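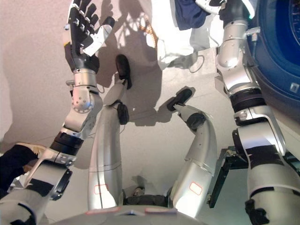
Silver legs over a pale beige floor.

Household Tips: Keeping Election Mail and False Claims Under Control

In the weeks before a vote our mailbox in Mamby becomes very full. There are flyers, letters which look like bills, and small newspapers which are not newspapers. At the same time the phone brings messages from cousins, each with a shocking statement from some candidate. I have lived in this country for many years now and I still find it a lot. These are the habits we use in our home.

Keep one box for all political mail

Take a shoe box and put it near the door. Everything from a campaign goes in it, from the side you like and from the side you do not like. Do not read it while standing in the hall with your coat on. We open the box once in the week, after supper, and we give it 20 minutes. What is not read in this time goes to recycling, except the official letter from the county, which must never go in the box at all. Ours goes on the refrigerator under a strong magnet.

Look for the small print first

A flyer must usually say who paid for it. Find this line before you read the big letters, and underline it with a pencil. Last fall we received three flyers about the Tarcombe bridge, with different colors and different photographs, and the same group had paid for all of them. My husband had believed they were from neighbors.

Write the claim on a card

Use an index card and copy the exact sentence, with the name of the person who said it. On the back write where it was said and in which month. If you cannot fill the back, do not pass the claim to others yet. One candidate for the Skullmont county board was supposed to have said that the clinic would close. When I looked in the minutes of the meeting, he had asked if it would close. It is a small word of difference, but my sister-in-law had already sent it to 6 people.

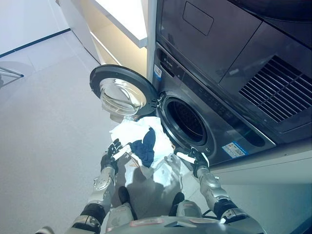
Many false claims have something true in them, and this makes them hard to sort. "Taxes went up and the money was wasted" is already two claims. The first you can check on your own tax bill, and the second is partly an opinion. I think of a bundle brought to the washing machine, white cloth wrapped around a piece of dark navy fabric, when it is better to open it before it goes through the round door. Do the same with the sentence. Cut it at every "and" and every "so", give each part its own card, and mark them separately: true, false, or not known.

Use two sources which do not copy each other

If the second article only repeats the first one, it counts as one. For county matters I read the Leemans paper and then the minutes or the budget itself. The library can help you to find the budget, and the table of contents is usually enough to find the correct page. Numbers with no year beside them I do not trust - a cost may be for one year or for ten.

When a guest says something wrong at the table

Ask where they heard it, in a friendly voice, and pass the potatoes. I do not bring out the cards during a meal. My friend Skye Yule does, and her dinners finish early.

Storing and throwing away

Keep the cards in a recipe tin with a divider for each office on the ballot. After the vote, take a rubber band around the cards of those who won and keep them until the next time. Flyers with a shiny coating are not accepted in every recycling bin, so check your local list. Cut off your name and address before you throw away any envelope.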